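In Praise of the Small Camera

My aunt kept her camera in the bread box. I don't know how it ended up there, and by the time I was old enough to ask, she had forgotten too. When company came over she would reach past the rye and the hamburger buns, pull out that little silver thing, and take one picture of everybody at the table. Then back it went, and we all got on with the potatoes.

I have been thinking about that camera since February, when I cleared out the closet in our upstairs hall and found the albums. There are 8 of them, the heavy kind with sticky pages that have lost most of their stick. I sat on the floor and went through them all, and it was dark out before I got up again and my knees let me know it. What struck me was how few pictures there were of any one day. A whole Thanksgiving might get two. My cousin's wedding, the big one at the Flirnell Hotel with the swan made of butter, got a single page.

And I remember those days. I remember the butter swan leaning toward the window as the afternoon warmed up, and my uncle quietly turning the plate around so it would lean toward the wall instead. There is no picture of that.

Now, my phone tells me I have 1516 pictures on it, and I couldn't describe 25 of them to you with my eyes shut. A good many are parking spots. There are receipts, and a rash I wanted to show the doctor, and the same sunset over the Cisadberg grain elevator taken over and over because I thought the next one might come out pinker. I'm not complaining about the phone, mind you. It has gotten me home on back roads more than once, and I like being able to see my granddaughter's face when she calls. But I do think that when a camera is also your telephone and your mailbox and your flashlight, you stop noticing when you're using it as a camera.

My friend Kinga Kocsis disagrees with me about all this, and she's a smart woman, so I'll give her side. She says the old way was stingy. Her father took pictures of buildings and mountains and hardly ever his own children, and film cost money, so there it is: a whole box of mountains. She would trade every one of them for a blurry shot of her brother eating cereal. I've thought about that cereal a good deal. She has a point, and I don't have much of an answer to it, except to say that I'd like her to have had the cereal and a few of the mountains too.

What I'm asking for is pretty modest. I think there's a place for a camera that is only a camera, and a small one, so you'll carry it. It doesn't have to be fancy. Selvaraj Rathnayake, who ran the photo counter at Figueiredo Drug for years, used to tell customers that the best camera in the case was whichever one would fit in the coat they had on. He sold a lot of cheap cameras that way and I don't believe he was ever sorry about it.

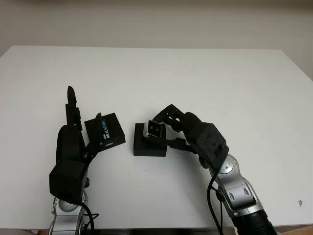 A small silver camera, with the two halves of its little black package on the table.

There's a pleasure, too, in taking a thing like that out on purpose. You decide to. You look up at the people in front of you – which is a good habit anyhow – and you pick your moment, and then you put it away and have the rest of your moment without it. I've started doing this at Sunday supper. One picture, maybe two if somebody blinks, and my grandson has stopped rolling his eyes at it. Last month he asked if he could be the one to take it. He cut off the top of my head and got the whole roast.

I had that one printed, along with the others that had piled up, at the little shop on Britov Street. They do nice work and they don't hurry you. I bought a new album while I was there, with room for 200 pictures, and at the rate I'm going it ought to last me a good long while. The roast is on the first page.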